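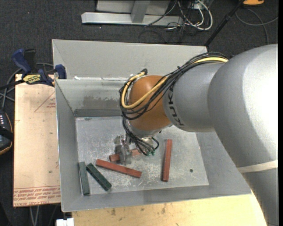
Sorting offcuts by colour

Mixed blocks in an open metal bin, red with dark green, are the usual starting point at the Himondale joinery store. Ruth Bermúdez sorts by colour first and length second, as two greens can look alike under warm lighting. Anything under 300 mm goes to the toy bench. Longer pieces, up to 1000 mm, are racked flat.

Painted stock is kept apart from bare timber. The February intake was 1507 pieces, of which 23 were split and went to kindling.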